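How I sort out the corner by the desk

My desk corner goes downhill faster than any other bit of the flat, and it's always the same culprits: cables, a bin that's too full, and the chair that everything gets dumped on. I do it in 10 minutes now, usually while the kettle's on (and then I forget the tea, but never mind).

Start with the floor. Pick up anything small first, because once you've got the hoover out you won't want to stop for a pen lid! Then empty the wastebasket and leave it out in the room so you can get right under the desk.

Next, the cables. I switch everything off at the wall, pull the plugs one at a time and stick a bit of masking tape on each with its name on. Lay them out straight, then fold each one back and forth into a loose bundle and fasten it with a Velcro strip. I bought mine in a 5 metre roll from Fabbri and cut off what I need. Don't pull them tight, you want enough slack to shift the desk a bit for cleaning.

Now the chair. Take the blanket off, give it a really good shake outside, and run the brush attachment over the seat. I drape it back on so it covers the seat and most of the back, as that's where the wear shows. Tuck the edge down behind the cushion if yours slides about like mine does.

Last of all, wipe down the table legs and feet. They collect a shocking amount of fluff, especially on white ones. Bin back under the desk, and put the kettle on again.

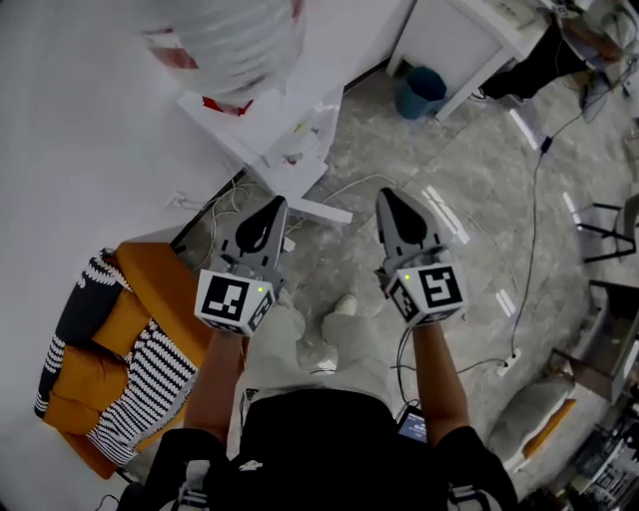
The striped blanket on the orange chair, and the cables by the desk still in a tangle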